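Girkari Division Bell Controller, Series 4
Supplied by Cordeiro Chamber Systems

Overview
The Girkari controller rings division bells and flashes corridor lamps when a vote is called on a bill, amendment or procedural motion. It is built for legislatures, councils and party conferences where members may be in offices or meeting rooms when debate closes.

Operation
The clerk selects the type of vote and the ringing period, then turns the key. Bells stop at the end of the period and the door signal changes from green to red. A second vote taken straight after the first can be set to a shorter period. Conscience votes use the same sequence and carry no party label on the annunciator panels.

Specifications
Ringing period: 1 to 13 minutes, set in half-minute steps
Bell circuits: 35
Lamp colours: 2 (green, red)
Clerk's console: 4 keys, key switch, backlit display
Standby battery: almost 2 hours at full load
Housing: powder-coated aluminium, grey

Installation
Existing bell wiring can usually be kept. Circuits longer than the rated run need a Florkia line amplifier – ordered separately. The console may be flush-mounted in the clerk's table or left on a weighted base.

Records
Each division is logged with its start time, period and vote type. The log does not hold members' names or how they voted. Export is by removable card.
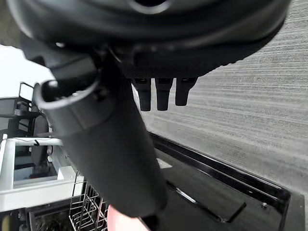

DARKENSTEAD, March – Firmware for the Series 4 now accepts a pause during ringing, for use when a point of order is raised. The pause must be enabled by the presiding officer's key. Consoles already in service can be updated from the card slot – the bells must be isolated first. Orders and service bookings go to Chi-keung Kuo at the Darkenstead office. The service desk is closed on Wednesday.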